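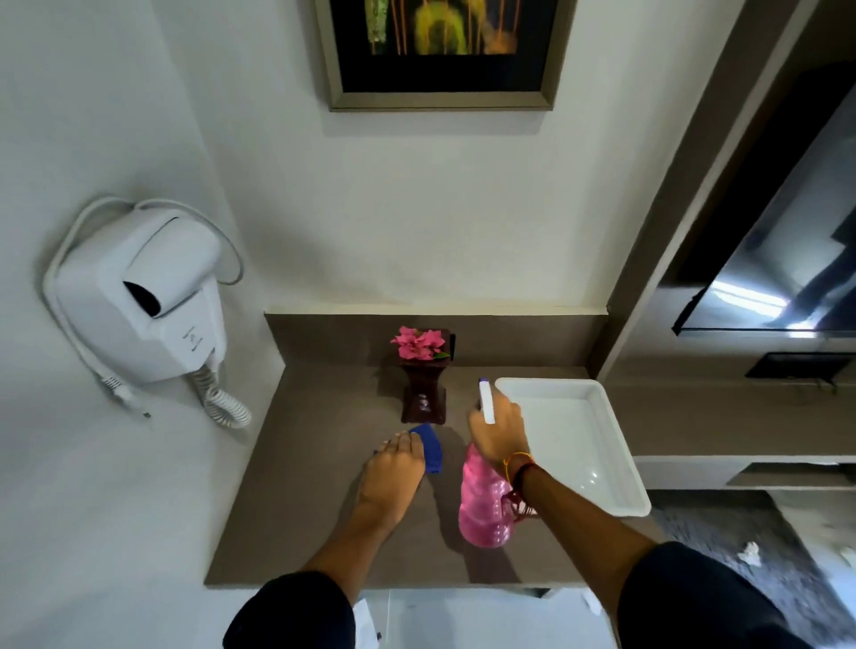 Bench Tips: Coax, Connectors and Keeping a Small Video Shop in Order

The tips on this page come from the repair and cable bench at Staltetti, where we build and test video cable for churches, schools and small studios. Most of them apply just as well to a bench at home. Older tips are at the bottom of the page.

Cutting and stripping

Cut coax with a proper cable cutter. Side cutters squash the cable into an oval, and the stripper will then nick the braid on one side and leave jacket on the other. If side cutters are all you have, roll the end between your fingers until it is round again before you strip it.

Set the stripper on a scrap piece first, every time you change cable. Jacket thickness varies from one reel to the next, even under the same part number. Look at the center conductor after the strip. If there is a ring scored into it, back the blade off and start over.

Keep the braid off the center pin. One stray strand will short the cable, and it may only do so when the connector is bent a certain way.

Crimping

Match the die to the ferrule. We keep a strip of masking tape on each crimp tool with the die size and the cable it fits written on it. The Baumgart tool takes the larger dies and the Hesa takes the small ones, and they are not interchangeable.

Squeeze until the ratchet lets go. Slide the ferrule onto the cable before you strip. Everyone forgets.

Tug each connector with a firm, straight pull. If it moves at all, cut it off and do it again.

75 ohm and 50 ohm

BNC connectors come in both, and they will usually mate with each other. Store them in separate drawers on opposite sides of the bench. For SDI use the 75-ohm kind throughout, including barrels and patch panels. A wrong barrel in the middle of a run can pass a picture all morning and then start dropping out when somebody switches to a higher format.
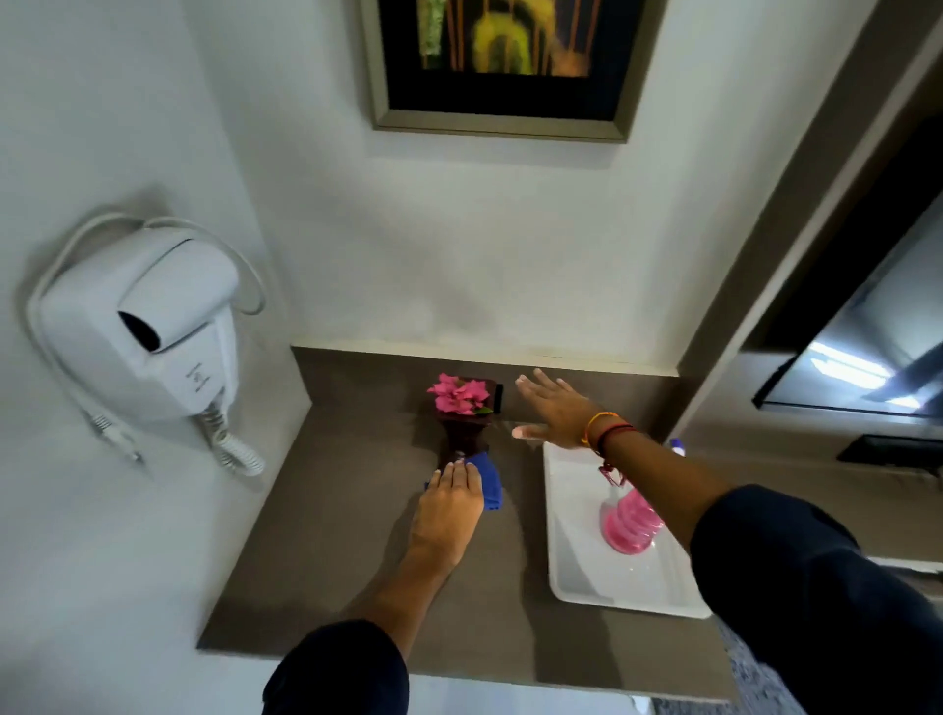 DITBRIDGE — March 16, 2022

New this month: terminators, labels and the reference feed.

Terminators. An analog reference signal that loops through several pieces of gear needs one terminator, at the last device. Leave it off and the level comes up too high. Put on two and it sags. Before you blame the generator, walk the chain and check for a switch on the back of a monitor or deck that does the same job as the plug-in terminator. We have wasted whole afternoons on that switch.

Keep 5 spare terminators in a film can or pill bottle with the lid taped on. They are small and they roll.

Labels. Label both ends of every cable before it leaves the bench, with the same number. Print the number along the cable as well as around it, so it can be read from the front of a rack. Our own numbering has reached 1,386 and we have never reused one, even for cables that were thrown out. The list lives in a plain spreadsheet with the number, length, cable type and where it went.

Clear heat shrink over a paper label lasts far longer than a bare sticker. Let it cool before you handle it.

Reference feed. If the picture jumps when you switch between sources, check that each source is locked before you touch any timing menu. Most gear has a lock light or a status page. Write down the old timing values on paper before changing them — the undo you are counting on may not exist. 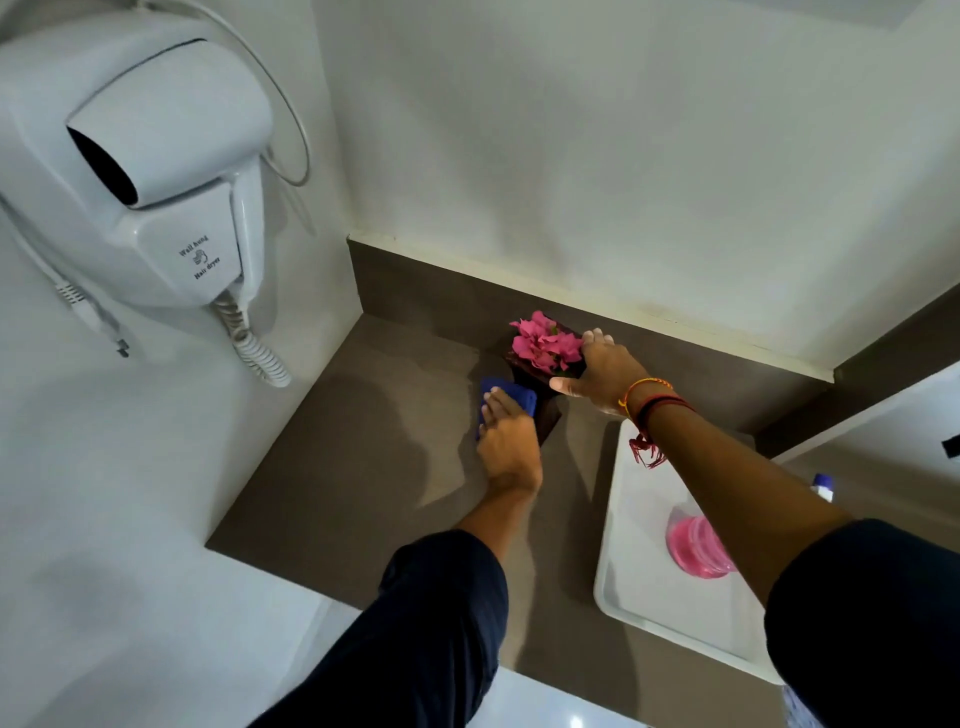

Wall hung hair dryer above the counter, flowers at the back.

Older tips

Coil video cable over-under, in loops as wide as the cable wants to make. Tie it with hook-and-loop, never with tape.

For a run longer than 40 meters, test with the real signal format and leave it running through lunch. A quick look at color bars is a poor test.

Dust caps are cheap. Put them on unused inputs.

A shelf of eight shallow bins holds everything we use on a normal day. Anything that does not fit goes in the back cabinet.

Replace stripper blades in May, along with the smoke alarm battery.

Corrections and your own tips can be sent to Graciela Gaete at the Staltetti bench. Please say which cable and connector you were using.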